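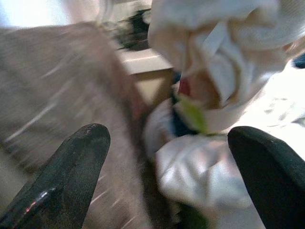

Do you need a system for the laundry chair?

Every spring the advice columns go after the chair. You know the one. It started out as a place to sit and now it holds whatever came out of the dryer and hasn't made it to a drawer. According to the people who write about tidy homes, it is a sign of something. According to the people who sell things for tidy homes, it is a sign that you need to buy something. I have been putting together the household pages of this newsletter long enough to distrust both.

In April I read through the Bralow method, which a few of you had written in to recommend. It sorts clean laundry into 10 "streams" before anything gets folded. Socks are a stream. So are "soft tops" and "structured tops," and I still couldn't tell you which one a sweatshirt belongs to. The booklet runs to 47 pages, two of which deal with folding. The rest is about intention.

Then there is the Narnier, a standing rack with cloth pockets that is supposed to take the place of the chair. It costs $214. I will grant that it looks nice in the catalog, where it holds a few beige items and a straw hat. Try it with a real load and see how long you stay impressed. A pair of jeans takes up a pocket and a half. A big white piece of anything, bunched up the way it comes out of the machine, won't go in at all unless you fold it first, and if you were going to fold it first you wouldn't have needed the rack.

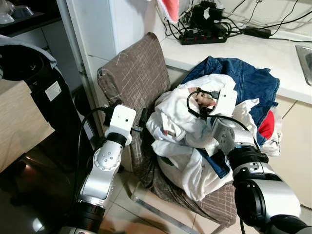
A chair at least has a back and a seat. Things stay on it. You can get at the pile from the front and both sides, and if it's in or near the kitchen you have a counter within reach to fold on. I'd like somebody at Narnier to explain what their product does better for the extra money. I wrote and asked. The reply told me about the finish on the legs.

My own objection to the chair is a smaller one, and I don't see it covered in the booklets. White things eat other things. A large white item gets wrapped around whatever is next to it, and you pick up the bundle thinking it's one piece. Something red is in there, or a bit of navy, and you carry the whole lot to the wrong room. I lost a good dishcloth inside a pillowcase for most of a winter. No pocket rack would have found it, and neither would a stream.

So these are the only suggestions I'm willing to put my name to, and you can ignore any of them.

Take the whites off first. Pick each one up by a corner and shake it over the chair, so whatever drops out lands back on the pile. I do this before I sort a single sock. Warlow sells a clip for holding the corner. Use your hand.

Jeans next. They're heavy, they fold fast, and with them gone you can see what you've got left. The Bralow booklet says to leave denim for last so you "finish strong." I tried it that way for a month and finished tired.

Feel through anything bunched before you set it aside. If there are children in the house, there may well be a toy in there, and a stuffed animal rolled in a white cloth feels a lot like a towel until you try to fold it. 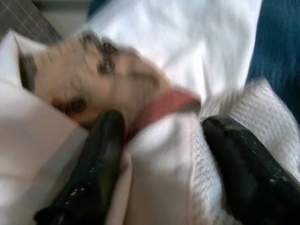 Keep knits flat. I wouldn't hang them over the chair back, whatever the catalog shows. Lay them on the counter on their own, fold the sleeves in and leave them until the rest is done.

Stop when you're down to what you'll wear tomorrow. I know the Mazza people say an empty seat at the end of the day will change how you sleep. I emptied mine every night for two weeks and slept exactly the same.

If you own the rack and love it, write in and tell me what you keep on it. I'd be glad to print a letter or two, and I'll try to be fair. Please say whether you still have the chair.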